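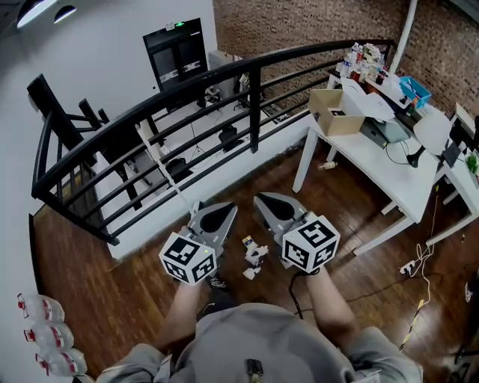
By the Cesutside press office

LILLORA, February – Cesutside has begun the fit-out of the upper level at its Darkinance building, a two-storey workspace arranged around an open well. The work covers the mezzanine floor, the curved railing that borders it and the placing of desks along the brick side of the room.

The dark brown wooden floor will be kept. Contractor Hviid surveyed the boards and found 80 per cent of them fit to stay as they are. The remainder will be lifted and relaid with boards of the same width and stain, then finished to match. Work on the surface is to be carried out in sections so that one side of the mezzanine can stay in use.

The railing is black metal, with a thick top rail that follows the curve of the edge. It will not be replaced. Hviid will check each fixing point, tighten or renew it as required, and repaint the top rail where the coating is worn. The same treatment applies to the railing on the stair.

White desks have been chosen for the upper level. They stand on the side away from the railing, and the plan leaves the middle of the floor clear. Small items and waste paper are to be picked up from the floor at the end of every session, before the desks are moved or the boards are swept. Loose cables are to be coiled and stored at the same time. 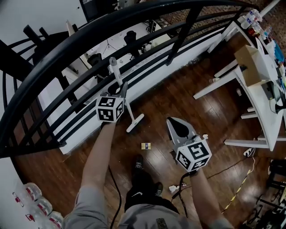
The mezzanine at Darkinance, with the curving rail, the hardwood floor and a white desk.

On the lower level, the pale finishes will be retained and the route to the black double door beneath the exit sign will be kept free throughout the works. The red-brown brick on the upper wall will be brushed and left unpainted. The white vertical pipe in front of it remains in service and will not be boxed in.

When complete, the building will hold up to 50 people across both levels, with 10 desk places upstairs. The programme is set at 5 weeks. Access during this period is by the main entrance only, and deliveries are accepted before 10 in the morning.

Notes to editors
Cesutside manages shared workspaces in Lillora. Hviid is the appointed contractor for flooring and metalwork at Darkinance. Floor plans and a schedule of finishes can be requested from the Cesutside press office.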